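Good Practice Rules for a Two-Arm Packing Cell: Student Project Report
Jinlong Tang, Gandach Robotics Laboratory

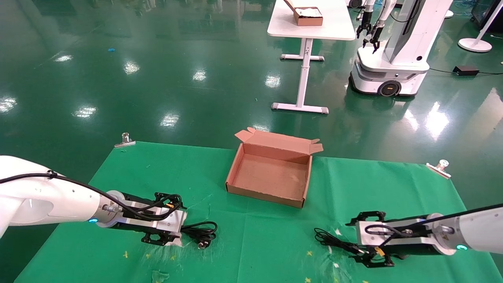

Gandach, June 16, 2020

1. Purpose of the work

Our project had the task to write a short set of rules for students who work near the two-arm robot. The robot puts power cords into a cardboard mailer box. The laboratory already had the manual of the Sterkura controller, but it is 147 pages long and new students do not read it before their first session. We wanted two pages which everyone can read at the table.

2. How we made the rules

I read the manual and the general safety notes of the laboratory, and I marked each sentence that tells a person to do something. There were 94 such sentences. Many of them said the same thing in other words, and many were for the installer. After that I watched the daily work and asked the operators which rules they follow and which they forget.

3. The rules for the work surface

The cloth must be fixed with clips at both back corners before the arms are enabled. Creases should be pulled flat, because a gripper finger can catch a fold. Small bits of debris are removed between sessions with a brush, never by hand while the arms have power.

The box stands open between the two arms, with the lid flap up and away from the path of the grippers. One cord is placed at each side. The plug should lie free on the cloth, so the operator can see where it is.

4. The rules for the floor

This part was the most discussed. Power adapters and their cables lie on the floor in many places of our laboratory, and the floor is glossy, so a black cable is easy to see but a small scrap is not. We propose that the walking way is checked before each session — also behind the mobile robots — and that adapters stay close to the equipment they supply.

5. Open points

The Wemov group uses a different start procedure, and we could not agree on one common text. For now the rules have a separate line for them. My supervisor, Dr. Brannigan, asked also for a rule about light reflections on the floor, which may disturb the cameras. I have no measurements for this, so I left it out. The next version is planned for August.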